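The Upload Is Not the Post
By Aileen Samonte
September 2020

Most people who share video from a phone assume that the file they see in their gallery is the file their friends see. It is usually a smaller, softer copy. Every large social app re-encodes what it receives, and the choices made in that step decide how a clip looks far more than the filter placed on top of it.

Felex, a short-video app with a mostly regional audience, gives a fair picture of how the process works. Its engineering group in Cornton agreed to walk through the path of a single upload.

The app first checks length and frame size. Clips longer than 75 seconds are cut into parts, and each part is handled as a separate job. The phone then makes a first pass of compression before anything is sent. This saves mobile data, but it also means that the server never receives the original.

On the server, the clip is encoded again at several sizes. A viewer on a weak connection gets the smallest one and may be moved up a step partway through. Fine texture suffers first. Hair, grass, gravel and falling snow change from one frame to the next, and the encoder has a fixed number of bits to spend on them. Flat walls and plain clothing come through nearly intact.

Text is a special case. Captions burned into the picture before upload are compressed twice and pick up a gray fringe around the letters. Captions added inside the app are stored as data and drawn on the viewer's screen, so they stay sharp at any size. Felex moved to this method in April.

To see how much is lost, we sent 50 clips through Felex and through Sundmont, its closest rival, then saved the versions delivered to a second phone. The source files came to 291 megabytes in total. Both services kept color well. Sundmont held more detail in dark areas, while Felex produced fewer visible blocks during fast pans. 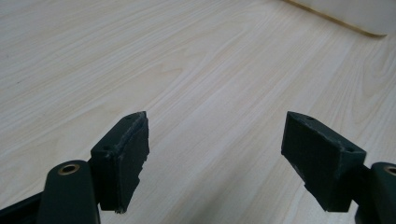
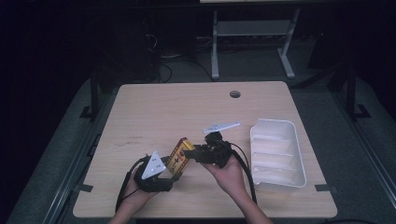

Audio was less even. Felex folds stereo tracks down to mono for its smallest version, which thins out music with wide panning. Sundmont keeps two channels throughout but cuts the high end. Speech was clear on both.

Third-party tools can help at the margins. Feng, a desktop program, exports at the exact frame size each app asks for, which removes one resizing step. Its preset file lists 208 combinations of app, orientation and frame rate, and several of them are out of date. Check the target app's own help page before relying on one.

Frame rate deserves the same check. Felex accepts 60 frames per second but delivers 30, dropping every other frame. Footage shot at 30 in the first place has natural motion blur and looks smoother after delivery. Exposure should be locked before recording, as small shifts in brightness force the encoder to redraw the whole picture.

Neither company offers a setting to skip compression. Sundmont has a "high quality uploads" switch under its data menu, turned off by default, which disables the first pass on the phone. Felex plans a similar option for Wi-Fi connections only.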